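Stotik two-arm bench cell — Set-up guide, section 4: Tidy-up jobs (lab bench)
Rev. Dec 15, 2024. Notes by Callum Baird. Ask before editing.
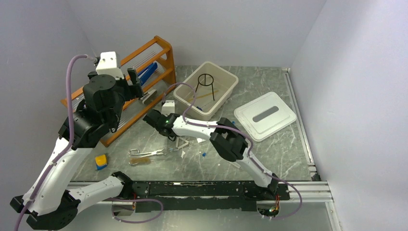 Fig. 4-1. Bench layout for the tidy-up job. Rack at back left, tub at back center, lid to its right.

4.1 What to expect

Can it clear a bench yet? Partly. Rack and tub work is OK on a good day. Brushes and sponges so-so. Lids are poor. Anything small and broken, do it by hand. Plan for somebody standing by the whole shift, this isn't a dishwasher you switch on and leave.

Owusu bench at Plitasthorpe logged 406 tidy-up runs in July. 174 finished with no hand on the stop or the reset. Rest needed help, mostly a re-grip. A person does the same bench in a couple of minutes without thinking, so don't sell it to anyone as a time saver.

4.2 Before power

1. Wipe the tabletop. Dry it.
2. Check both base joints are tight on the platform. Hand tight is not tight.
3. Follow each purple cable from wrist to base. Needs slack at full reach. No loops over the rack.
4. Look in the round cut-out at the front of the platform. Wires should sit inside, not poking out.
5. Camera module on the left wrist — check it doesn't wobble. Clean the lens with the dry cloth only.

Note: chips in the black finish along the platform edge are cosmetic. Don't log them.

4.3 Laying out the job

1. Rack against the back wall, angled, within reach of the left arm.
2. Tub at back center, open side up. Ring stand goes inside it.
3. Lid flat on the table, right of the tub. Slot facing up.
4. Crucible tongs in front, jaws pointing right. Brush just below them.
5. Sponge to the left of the brush, standing up. If it falls over the gripper pinches one corner and drops it, seen this plenty.

CAUTION: Real glass stays out until you have ten clean runs in a row. Use the plastic practice tubes.

CAUTION: Small white fragments or other bits near the right gripper — stop the arms first, then pick up. Never reach under a forearm link with power on.

4.4 Running

1. Power on. Wait for the green light at the right wrist.
2. Load job file TIDY-BENCH from the Sasudach panel.
3. Speed to 25 percent for the first run. No exceptions.
4. Left arm takes the rack, right arm takes the tub side. If both head for the middle, hit stop and check the layout agianst Fig. 4-1.
5. Save the log before you reset. The reset wipes it.

4.5 Known trouble spots

Tongs. Lie too flat. Fingers scrape the table and slide off the handles. Best results with the grip set just behind the hinge.

Ring stand. Legs catch the tub wall on the way out. Lift straight up at least 86 mm before moving sideways.

Thin rods. Left camera loses them against the gray table. Try the overhead lights off. Sometimes helps.

Lid. Gets it to the tub, can't seat it. Rim has to line up all round and the arm has no feel for that. Close it by hand.

Blue items in rack. Fine mostly. Go in from the front, not from above.

4.6 After the shift

1. Park both arms. Power off at the wall.
2. Check gripper fingers for wear. Replace every 1000 cycles or sooner if they look shiny.
3. Empty the tub, rinse, leave it upside down to dry.
4. Write up anything odd on the bench sheet, with the run number. "It didnt work" is not a write-up.

Calibration is in section 5.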